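Wrist camera frames dropping when both arms run

lmagagula
2022-01-04
Two arms on one table, a wrist camera on each. With one arm running, the planner gets every frame. Start the second and the left wrist stream falls behind until the grasp pose is stale. Last run logged 2,748 frames and 281 were late.
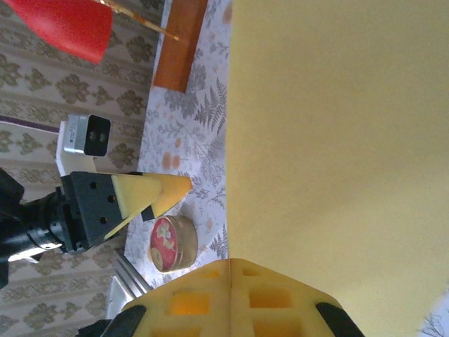

I'm on the Skultdale planner with default timeouts. The late frames come in bursts, so I suspect the USB hub.

dexvd
Check timestamps before you buy a hub. Skultdale stamps on arrival by default, so a busy callback looks the same as a slow camera. Set it to stamp at the driver.

Verna_A
Disagree. I had the same bursts and it was bandwidth. Separate controllers fixed it.

dexvd
Could be, but changing the stamp is one line in the config.

lmagagula
Changed the stamp. Late frames are down to almost none, but the pose still lags when the arms get close to each other.

Verna_A
Then that part is the collision check. It runs in the same thread as the pose filter. Move it to its own thread and post the log.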